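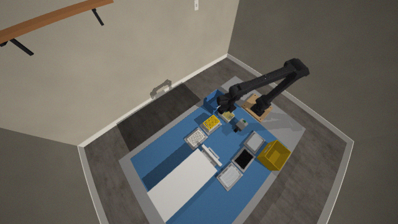 Gradilla amarilla de puntas de pipeta sobre la mesa azul.

Visita a la planta de agua subterránea de Skotside

La planta de Skotside, operada por Stougaard, abrió sus instalaciones en mayo a un grupo de técnicos de abastecimientos pequeños. El recorrido empezó a las 9:30 en el campo de captación y siguió el sentido del agua: pozos, aireación, filtros, depósito y laboratorio. Lo guió Asger Juhl, jefe de explotación. La parte de filtración corrió a cargo de Geum-ok Cheon.

Captación

El campo consta de 14 pozos que explotan un acuífero de arenas glaciares bajo una capa de arcilla. El nivel dinámico medio se sitúa a 22 m de profundidad. Las bombas sumergidas trabajan con variador y arrancan en rampa lenta. Según Juhl, antes de instalar los variadores cada arranque a plena carga levantaba turbidez en los pozos del extremo norte, y los primeros minutos de bombeo debían enviarse a purga.

El agua bruta es anóxica, con hierro y manganeso disueltos, algo de amonio y trazas de metano. La conductividad en el colector era de 419 µS/cm en el momento de la visita. No hay nitratos apreciables, lo que concuerda con el confinamiento del acuífero. Los pozos se rotan según un calendario que limita el descenso del nivel por debajo del techo de las arenas. Si ese techo queda en seco entra aire, precipita el hierro en la zona de rejillas y el pozo pierde caudal específico. Dos de los sondeos más antiguos se regeneraron con cepillado mecánico y ácido; el segundo recuperó bastante menos que el primero y se mantiene como reserva.

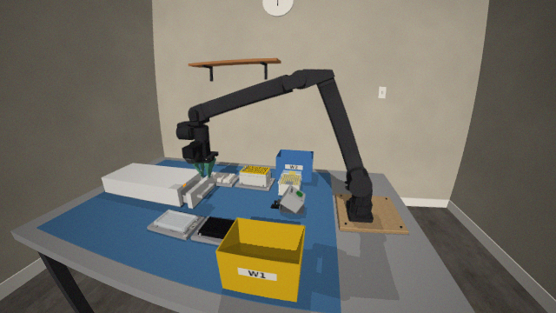 Aireación y prefiltración

La aireación se hace en cascada abierta, con escalones de hormigón y ventilación forzada en la cubierta. El paso cumple dos funciones: aporta oxígeno para la oxidación del hierro y la nitrificación del amonio, y expulsa el metano y parte del dióxido de carbono. El metano residual preocupa más que el hierro, porque alimenta una película bacteriana gelatinosa en la superficie del lecho y acorta la carrera de filtración. En los escalones inferiores se veía el depósito ocre habitual, que se retira con agua a presión dos veces al año.

La línea tiene un caudal de diseño de 598 m³/h y está dividida en dos ramas iguales. Los prefiltros son abiertos, de flujo descendente, con arena de cuarzo gruesa sobre soporte de grava. Retienen casi todo el hierro. El lavado combina aire y agua, con una fase de aire solo al principio, y se dispara por pérdida de carga o por tiempo, lo que ocurra antes. El agua de lavado va a un decantador exterior; el clarificado vuelve a cabecera tras pasar por una lámpara ultravioleta y el fango férrico se retira en camión.

Filtros secundarios

Es la parte más discutida de la visita. El manganeso no se oxida con rapidez al pH de esta agua por simple contacto con oxígeno. Necesita un grano recubierto de óxido de manganeso y una población bacteriana establecida. Cuando se cambió la arena de la rama sur, el operador cargó un medio nuevo, Tisano, y esperó a que madurase con agua prefiltrada y sin dosificar reactivos. Cheon mostró las curvas de arranque: el amonio bajó primero, el manganeso bastante después, y entre ambos hubo un pico de nitrito que obligó a verter el efluente de ese filtro al canal de lavado.

Para la rama norte se hizo otra cosa. Se mezcló el medio nuevo con arena madura extraída de un filtro en servicio, colocada en la parte superior del lecho, y se redujo la intensidad de los primeros lavados para no desprender el recubrimiento. La maduración fue más corta. Ha-rang Woo, de un abastecimiento vecino, objetó que las dos ramas no arrancaron en la misma época ni con la misma mezcla de pozos, y que la comparación es débil. Cheon lo admitió y añadió que no está previsto repetir el ensayo.

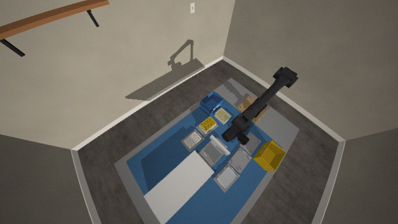
¿Se clora el agua a la salida de la planta?
En explotación normal se distribuye sin desinfectante residual. Hay un equipo de hipoclorito montado y probado, que entra en servicio solo tras una rotura importante o un resultado microbiológico desfavorable en la red.

Depósito y supervisión

El depósito de agua tratada tiene dos cámaras independientes. Las juntas de la cámara oeste se rehicieron con mortero y banda elástica después de detectar una fisura en la solera. Los respiraderos llevan malla fina y filtro de aire, y las trampillas, doble tapa con contacto eléctrico.

Los datos de nivel, caudal, presión y turbidez se recogen en Akex. Min-kyu Yoon, responsable de instrumentación, explicó el criterio de alarmas: las de turbidez por filtro se retrasan unos minutos tras cada lavado y la del colector general no se retrasa nunca. La versión instalada no exporta bien las series largas y los informes anuales se montan todavía en hoja de cálculo.

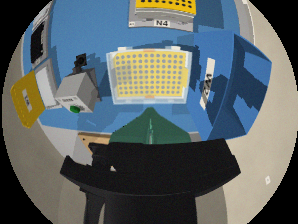

Laboratorio y control analítico

El laboratorio propio cubre el control operativo: hierro, manganeso, amonio, nitrito, pH y recuento de colonias. Los metales traza y los plaguicidas se envían fuera. Las muestras de red se toman con grifo flameado y se transportan refrigeradas, con siembra el mismo día. Pregunté por los blancos de campo y se hacen en cada ronda, también en la de pozos.

Pendiente de recibir: las curvas de maduración de la rama sur en formato numérico y el protocolo de lavado reducido de la rama norte. Juhl quedó en enviar ambos.

Ambros Gruber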